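Likberg Manipulation Software Group
Minutes of the planning and tooling meeting, 26 May 2019
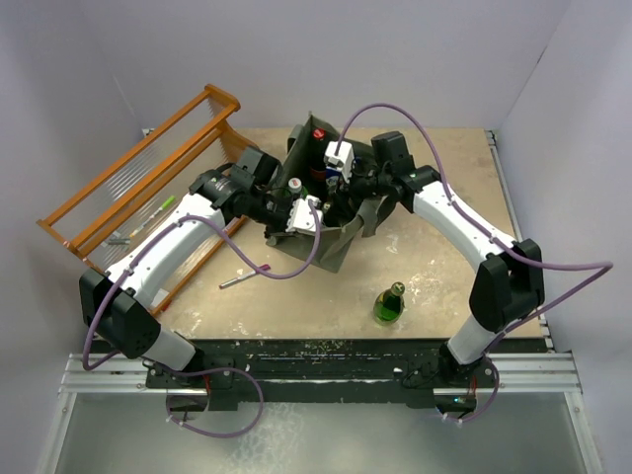
The meeting opened a little after ten, once everyone had found a chair and the projector had been persuaded to stay on. The minutes of the last meeting were agreed, with one correction – the logging change was credited to the perception side, and it was the control side who did the work. Apologies to them, and thanks as well.

1. Bag unpacking on the two-arm table

We spent the best part of the morning on this, and rightly so. The planner, Tumatar, now treats the two arms as a single problem when both grippers are close to the mouth of the bag. Before this change each arm was planned in turn, and the second would often sit and wait for a path that never came free. Of the 265 planning requests replayed from the logs, 19 still ended without a path. Most of those ask for both wrists to be low over the bag together, and it was felt that the safety margin between the wrists is simply too generous there. We agreed to make the margin a setting for each task and leave the default alone.

There was a long and friendly discussion about cables. The collision model knows the links and the grippers very well but has no idea of the loops running along the outside of the arms. A fat capsule along each forearm was suggested as a stopgap. Nobody loved it, but it can be done this week and we will try it.

2. Perception

The bag remains the hard part. Soft sides fold over and the segmentation takes a loose flap for a separate object, so the planner is handed something to avoid that it ought to ignore. The team have been labelling more folded fabric and hope to retrain shortly. Bottles standing upright on the open table are found reliably. Bottles inside the bag, with a wrist partly in the way, are found and then lost again from one moment to the next, and the tracker drops them too quickly. It was agreed to hold a lost object for 2 seconds before removing it from the world model.

Clear rods, such as those on the drying rack, came up again. Depth is poor on them and will stay poor with the present sensor. For now the rack will be added by hand as a solid box.

3. Altıntaş replay tool

A very nice demonstration, which ran over because people kept asking to see it again (the secretary included). Joint positions, camera pictures and planner decisions can now be scrubbed together on one timeline. Requests: a way to mark a moment and send it to a colleague, and larger text, please. There are 7 open bugs, none of them thought serious.

4. Bimport

The importer still reads the old calibration files without complaint, even when the units are wrong. It should refuse them and say why. Support for the old format will be removed in September, and a note will go round well before then.

5. Any other business

Please name branches after the task they belong to. The kettle on our floor has been replaced.

Actions
Control: margin setting and forearm capsules.
Perception: retraining, tracker hold time, box for the rack.
Tooling: replay requests, clearer errors in Bimport.

The next meeting will be held in the same room, once the capsules have been tried.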